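Home | Boards | Rules & Appeals | Clubs | Log in

Can a club appeal a disciplinary fine after paying it?

Pindside
April 19, 2022

Our amateur soccer club got hit with a $330 fine in February for fielding a player whose transfer papers hadn't cleared. The treasurer paid it the same afternoon, a speed he has never shown with my mileage. Now we've read the rulebook and think the league picked the wrong article.
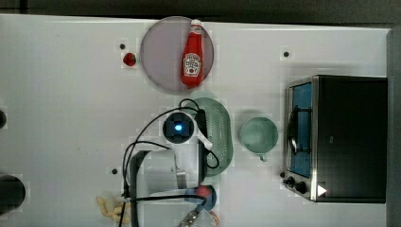 Does paying the fine count as accepting the decision?

Usually it doesn't, unless your league's rules say payment closes the case. Look for the words "final upon payment" or something just as cheerful.

Tabrizi

Check the deadline before you polish your arguments. Ours is 13 days from written notice, and the panel has thrown out some lovely prose for arriving on day 14. If you're inside it, send a short letter naming the article they used and the one you think applies.

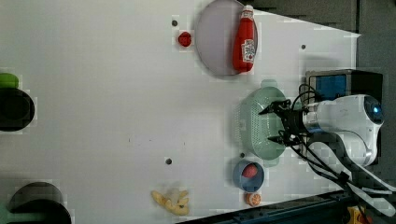 Attach the decision, proof of payment and the player's registration, and say plainly that you paid under protest – even if you forgot to mention it then. Expect an appeal fee as well. Some leagues refund it if you win, after a period of reflection.

Vinley

Been through this. Our panel was three lawyers and a retired referee, and the referee was the only one who had read the transfer rules.
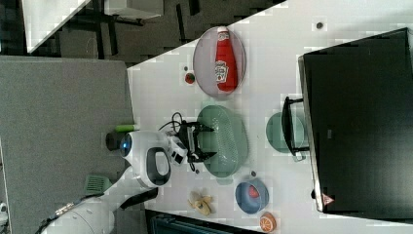
We lost on the article but got the fine cut because the league's notice left out the reasons. So read your notice twice. Also, don't go to an outside court first, they'll just send you back.

Pirneo

just pay it and move on, its a fine not a relegation

Related threads
Who sits on a league appeal panel?
Red card overturned, ban already served
Late transfer papers: whose fault?

We use cookies to keep you logged in. OK | Settings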